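Zallness Reality Reunion Taping: Stage and Audience Safety Checklist

Completed before doors, October taping. Items marked OPEN must be cleared by the floor manager before the cast is called.

1. Audience seating
Seats set: 140. Aisles clear on both sides. OK.
Comment: Row ends were too close to the camera track. Moved back and checked again.

2. Exits
All 3 exits unlocked and lit. OK.
Comment: The sign over the dock door flickers. Bulb ordered from Owusu.

3. Power
Cables taped down across walkways. No strip plugged into another strip. OPEN.
Comment: Two strips behind the host's couch are daisy-chained. Run a separate line.

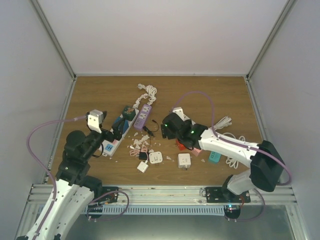
Plug and white power strip on a wooden tabletop.

4. Couches and risers
Riser legs locked. Couch feet inside the tape marks. OK.
Comment: The Clatum riser creaks on the left but does not move. Look at it again after rehearsal. Cast members tend to stand up fast during the breakup segment, so keep the glass table off the riser.

5. Cast arrivals
Separate dressing rooms for the former couples. Hallway barrier in place. OK.
Comment: Fans were at the side gate by 3 p.m. last time. Use the rear gate and keep the arrival list off the call sheet.

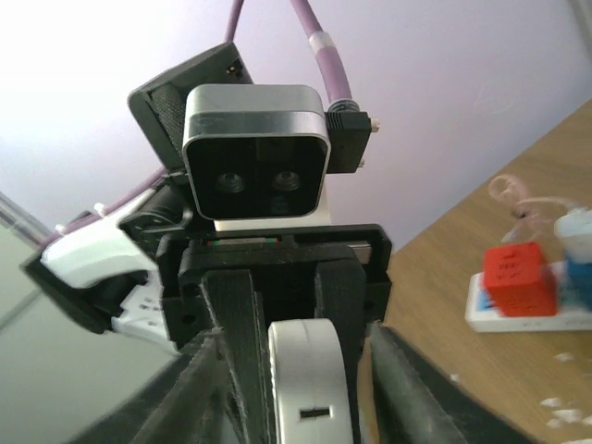 Zimex wrote back that the rear gate is too narrow for the cast vans, and asked that everyone be dropped at the loading dock instead. Agreed. Call sheet to be changed.

6. Lighting and sound
Safety chains on all hanging lights. Speaker level at the front row held under 74 on the house meter. OK.
Comment: One chain on the back truss was twisted. Straightened.

7. Security
Guards at stage left, stage right and the dock. Radios tested. OPEN.
Comment: Radio 44 does not hold a charge. Swap it before doors.

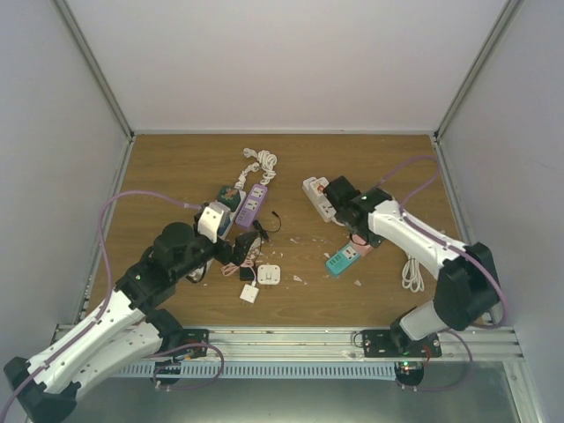 Can audience members go up to the cast for photos after the taping?
Only when the floor manager calls it, and one row at a time. The cast stays behind the rope.

8. First aid
Kit stocked, ice packs in the green room fridge. OK.

Still open: items 3 and 7.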